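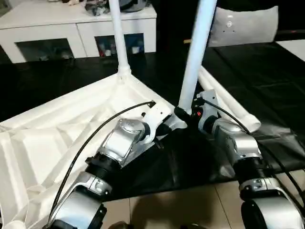
Figure 7.1 A folding frame on a dark surface, with a white plastic bracket at one of its hinges.

Chapter 7
Structures that Fold

7.1 Why we fold things

In the previous chapter we studied frames which keep one shape for all of their life. A roof truss is built once, and after this its members should not move against each other more than a few millimetres. In the present chapter we look at another family of structures. They have two shapes, one for use and one for carrying or storing, and they must pass from the first to the second many times without damage.

Such structures are very old. Tents of poles and skins, folding stools, umbrellas and fishing traps were made long before anyone could calculate the forces in them. The makers worked by trial, and when a joint broke they made the next one thicker. Many of their solutions are still good. A student who takes apart a cheap umbrella and draws every piece of it will learn more from one afternoon than from several pages of this book, and I recommend to do it before reading section 7.4.

We will use three words in a fixed meaning. A member is a straight or curved piece which carries load along its length. A hinge is a joint which lets two members turn about one axis. A lock is any part which stops this turning when the structure is open. In everyday speech people often call the hinge and the lock together "the joint", and from this comes much confusion, also in repair manuals.

7.2 The market stall at Plitis

Let us begin with a case which will return through the whole chapter. In the town of Plitis the traders use a folding stall with a canvas roof. The stall has four legs, and on each side the legs are connected by crossed members, so that the side looks like a row of scissors. When two neighbouring legs are pushed together, the crosses become tall and narrow. When they are pulled apart, the crosses become low and wide, and the canvas is stretched.

The older stalls were produced by a workshop named Gukia, and the newer ones by McIver. They look nearly the same from a distance. The difference is in the hinges. Gukia used a steel pin through two drilled members. McIver put a moulded bracket around the end of each member and placed the pin in the bracket – the member itself is not drilled at that place at all.

Dougal Farquharson, who repaired stalls of both types for many years, kept a notebook of every broken part brought to his bench. The notebook has 602 entries. He wrote in it: "The drilled ones go at the hole. The bracket ones go at the bracket, and a bracket I can change before dinner." This short remark contains the main idea of section 7.5, where we compare the cost of a failure with the cost of its repair.

7.3 A first calculation

Suppose that the canvas roof of one stall presses on a leg with a force of 390 N when the wind blows from above the hill. The leg stands straight, and its foot cannot slide. If the hinge at the top is locked, the whole force goes down through the leg, and we may treat the leg as a simple column, as in chapter 4.

Now suppose that the lock is open by a small angle. The force does not pass any more through the centre of the hinge. It acts at a small distance from it, and so there appears a moment which tries to close the stall. With a distance of 200 mm the moment is

390 N × 0.2 m = 78 N m

A grown person can resist such a moment with both hands for a short time. A small lock made of thin sheet may not resist it at all. We see that a folding structure can be safe in its open shape and safe in its closed shape, and still be dangerous between them. Most injuries to fingers happen in this middle part of the movement.

The reader should notice that we did not need the weight of the members for this result. In larger structures, such as the Soma exhibition roof in section 7.6, the weight of the members is greater than the load of the wind, and then it cannot be left out.

Questions for preparation

Before you continue, find one folding object in your home and draw it in both shapes, to the same scale. Mark each hinge with a small circle and each lock with a cross. Then write down which part you expect to break first, and keep the drawing. You will need it for exercise 7.9.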